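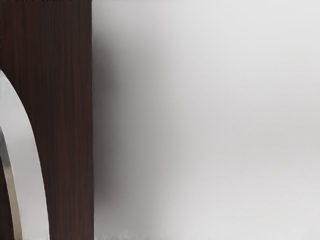 Dark wood, silver pull. The close view, simulated.

Shopping for the drawer cell: renders and budget notes
Posted 2019-09-16

So we're finally spending money! After a whole spring of talking about it, the little shop I help run in Nelville has a line in the budget for one arm, one gripper and something for it to practice on, and I've been putting off the orders until I could see the job laid out in simulation first. I'm a big believer in this. Moving a cabinet in software costs me a cup of coffee, and moving a real one after the floor anchors are in costs a lot more than that (ask me how I know).

The job is drawers. Our customers want parts put away and fetched back out, which means the arm has to deal with a handle before it does anything else. I used to think of handles as a detail you sort out at the end. Then I priced fingertips. A bowed metal pull like the one up top is a pretty different shopping list from a flat lip or a knob, and I'd like to pick the pads once.

What I took away from staring at that close view is that I want a wrist camera in the first order and not the second. Lavard quoted us a bundle with the camera and cable included, and Dagdag quoted the arm alone with a 12 week wait on anything extra. Lavard wins that one, even though their paperwork is a pain.

A few numbers, for anybody doing the same math. I set aside 60 hours for simulation work before we buy, and we've used most of it. I'm budgeting 200 dollars for spare finger pads, which sounds like plenty until you've watched a new operator close a gripper on a cabinet edge. And the first round of trials is 121 runs, a silly number that came out of a spreadsheet back in July and stuck.

The wider view is the one I keep open when I'm working on the floor plan. Round white table, parallel-jaw gripper out to the left with its fingers open, and a cream bin sitting right on top of the wood cabinet. Look how tall that stack gets - it made me go back and recheck the reach on the smaller arm, and I've now crossed the smaller arm off. 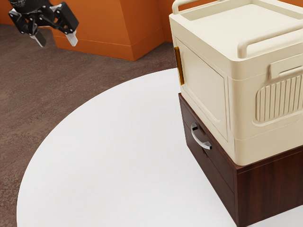
Still on the list

A table. I'd love a round one but the supplier over in Flerkstead only stocks rectangles, so I'm asking what a custom top would run.

Two real cabinets, with different pulls if I can find them cheap. Secondhand is fine by me, scratches and all.

Some kind of lidded bin to go with them. I haven't set a price for this yet, and if you've bought one with a latch a gripper can manage, please write and tell me which!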